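Workshop notebook, December

Monday, 8:40 a.m.

Picked up the shrinkage trial again. Subject is still the same: how much the Cotton house towel loses in length and width on a hot wash compared with the Norðdahl towel, and whether the dye holds. Hivby want an answer before they reorder.

Starting weights after a night on the rack: Norðdahl 510 g, Cotton 46 g lighter. Both were cut from new stock and hemmed here with the same thread.

Water is hard this week. Test strip darker than last time, so I went up one step on the Kuvora powder. Should have done that on the first run too. Noted on the run card.

Towels stay rolled between measurements. Folding left a crease across the middle that threw off the length by several millimeters depending on who held the tape. Rolled ones lie flat after a minute on the table.

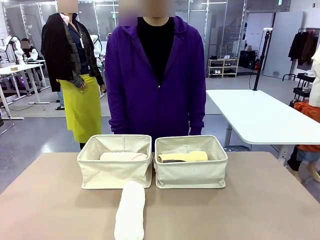
Wash and dry

Hot cycle, full spin, no softener. Drum was underfilled, so I added old ballast sheets to bring the load up. The machine counter read 2526 at the start. Door seal is weeping again at the bottom left. Wiped it, put a rag under it, needs a new one.

Dried on low until the sensor cut out, then on the rack. The sensor cuts out early with thick hems. The hem on the Norðdahl was still damp to the touch when the body of the towel was dry, so it got extra rack time. Next run: skip the sensor and use the timer.

Measurements

Cotton: lost more in length than in width, same pattern as the earlier runs. Nearly all of it went in the first wash.
Norðdahl: length down a little, width almost unchanged. One corner has started to skew. Could be my hem, the feed was pulling to one side that day.
Color: the pale yellow looks the same as the uncut swatch by the window. Under the tube lights it looks greener, but so does the swatch. Judge color by the window only.
Lint: filter weight still to be entered. The scale battery died.

2:15 p.m.

Went over the storage order for the next batch. Pale yellow goes in the right-hand basket, off-white in the left. Please keep to this, the run cards follow it.
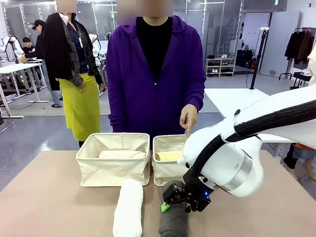 Right-hand basket: pale yellow. Left: off-white.

To do

Door seal, battery for the scale, more run cards. Ask Hivby whether the order of 1054 pieces includes the small size, as the hem allowance is different. Repeat the Norðdahl with a fresh hem before saying anything about skew.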